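How to Set Up a Shared Supply Room for Your Office

A well-planned supply room reduces duplicate orders and keeps corridors and desks clear. The procedure below is used by Plinent at its Vurngate office and can be adapted to most workplaces.

Step 1. Choose the room

Select an enclosed space close to the main work area. A room of 227 square feet is sufficient for an office the size of Vurngate. Confirm with building management that the door can be locked and that shelving may be fixed to the walls.
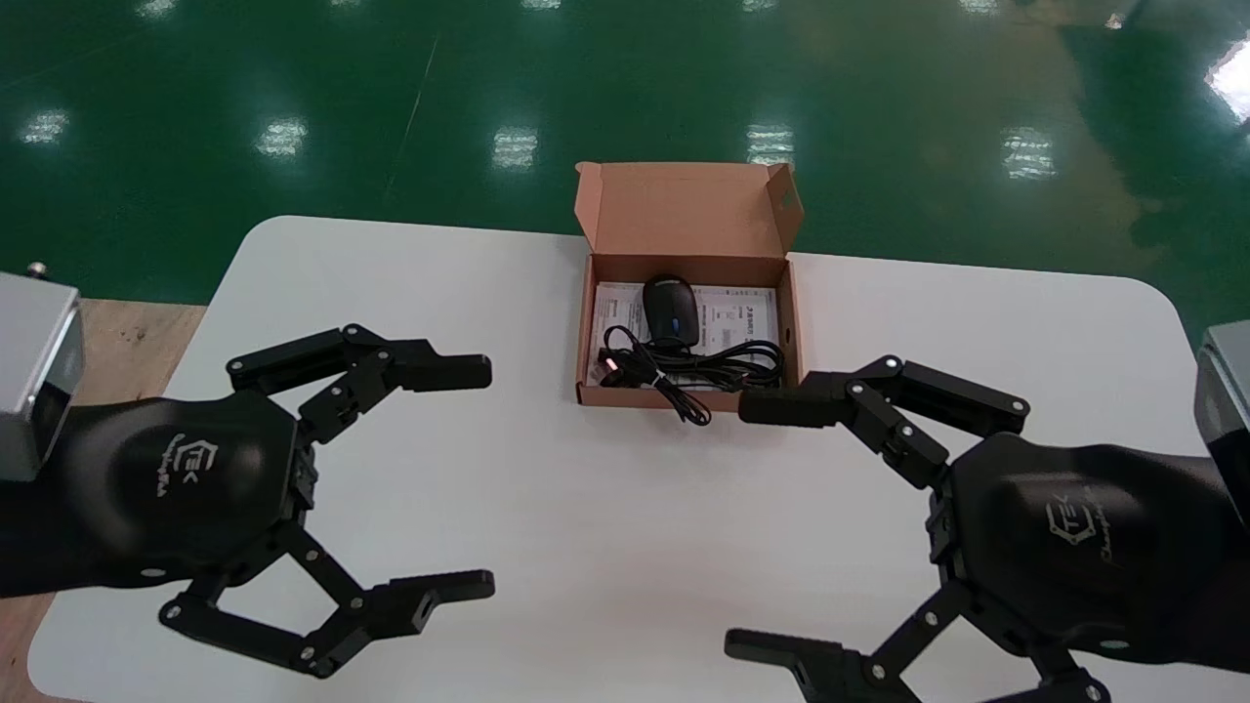 Measure each wall before ordering shelves, and record the position of outlets, vents and light switches. Shelving must not block any of these. Leave a clear path from the door to the back wall.

Step 2. Set a budget

Plinent allowed $3324 for the Vurngate room, of which $2000 was spent on shelving from Nedelcu. The remainder covered bins, labels and a step stool. Obtain written approval before placing any order.

Step 3. Assign the shelves

Group items by use. Paper and envelopes belong on the lower shelves, where heavy packages can be lifted safely. Writing supplies should be kept at eye level. Cords and chargers require their own section and should be coiled before they are put away.
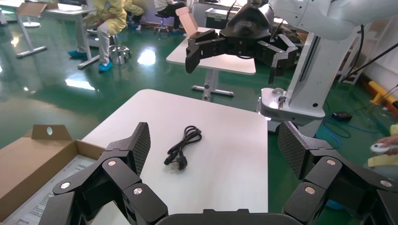
Power cord with two-prong plug, coiled.

Label the front of each shelf in large print. If your office uses the Divik inventory sheet, the wording on the label should match the wording on the sheet. Discard any cord with damaged insulation.

Step 4. Keep manuals with their equipment

Printed instructions should remain with the item they describe until it has been issued. Once the item is in use, file the manual in the reference binder under the name of the department. 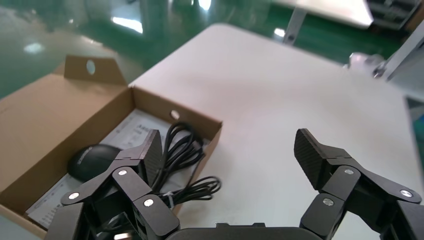 Step 5. Review the stock

Check all shelves every 6 weeks. Reorder any item that has fallen below its minimum level and update the inventory sheet the same day. A full count should be completed each November, before the next year's supply budget is submitted.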